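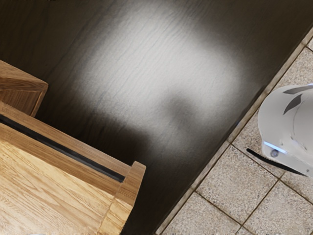
When may a simulated drawer task be entered in the log as a completed attempt?
Only when the start state, the end state and the stop cause have all been written to the record, and a second person has read them before the scene is reset.

Notebook entry, January, Sadalbridge simulation bench. Written by Impi Kallio; read by Inmaculada Montes.

Purpose of this entry. The working rules for drawer and cabinet tasks have been kept in three separate notes up to now, and they do not agree with one another. The text below replaces them for the oak cabinet scene. It applies to simulated runs only. Physical work on the Mikuš bench stays under its own procedure, and nothing written here should be read as permission to relax it.

1. Start state. The drawer position is to be read from the simulator at step zero and stored with the run. Operators have been typing "closed" or "open" by hand. This is no longer accepted. Of the 398 runs reviewed this month, 56 carried a typed start state and no stored joint value. Those 56 are withdrawn from the comparison set. They are not deleted; they go in the folder marked "unverified" and may be used for checking the renderer.

2. Clearance. Arm approach paths are to be planned against the full collision shape of the arm, including the gripper housing. The simplified shape in the older Flovley configuration leaves out part of the housing and gives paths that pass too close to the cabinet corners. A run made with the simplified shape must say so in its header. I. Montes asked whether such runs should be barred outright. Decision for now: permitted for debugging, not permitted for any reported figure.

3. Contact limits. The force ceiling stays where it was set in the autumn. If the ceiling is reached, the run ends and the stop cause is recorded as "force". It is not to be restarted from the point of contact. I found two cases in which the operator had raised the ceiling, finished the pull, and lowered it again before saving. The result files looked normal. Both operators have been spoken to, and the ceiling is now written into the run header at start and at finish so that the two values can be compared.

4. Step limit. 3000 steps for each attempt, with no extensions. An attempt that reaches the limit is recorded as "time" whatever the drawer is doing at that moment.
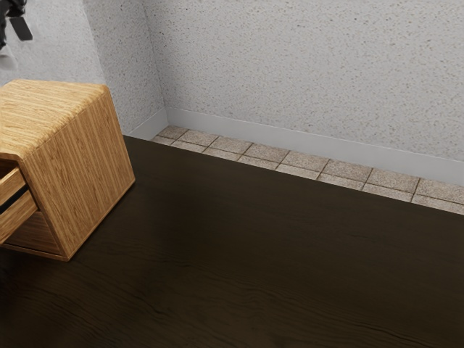

5. End state. The same rule as item 1, read at the final step. Partial openings are to be recorded as a measured distance and never rounded up to "open". The threshold for success belongs to the analysis script and should not appear anywhere in the operator's notes. Past entries used at least two different thresholds, and it took most of a morning to work out which was which.

6. Cameras. Rendered views are kept as supporting material. They do not settle a disagreement about the drawer position – the stored joint value does. Where the view and the value appear to conflict, the run is held and the scene file is checked for a version mismatch before anyone edits the record.

7. Surfaces and lighting. The floor, wall and cabinet materials are part of the scene version. Any change to reflectance or texture requires a new version number, even if the geometry is untouched. The Fonditz policy takes image input, and we have no basis for assuming that it ignores a brighter reflection on dark flooring. Until that has been tested, results from different material sets are to be reported in separate rows.

8. Reset. The second reader signs before the reset. If no second reader is available, the state is saved and the bench moves on to another scene. Working alone late in the day is not a ground for skipping the signature.

Trial of the rules. We ran the new checklist against existing records after lunch. 91 runs were read in full. The stop cause was missing in several early ones, all made before the field became mandatory. I have left those fields blank. Filling them in from memory would defeat the purpose.

Points raised by I. Montes on reading:
– Item 2 should name the collision file by its checksum. Agreed, to be added.
– Item 4 does not say whether the approach counts toward the limit. It does. Wording to be corrected.
– Item 7 may be too strict for small texture repairs. Left open. I would keep it strict until the material test has been done.

Outstanding: update the header template; move the withdrawn runs; ask for a read-only copy of the Flovley configuration so that the old shape can still be inspected; repeat the clearance check on the cabinet's side panel with the full housing shape loaded.

Checklist draft saved next to the scene files, second revision. Signed I.K., countersigned I.M., 16:40.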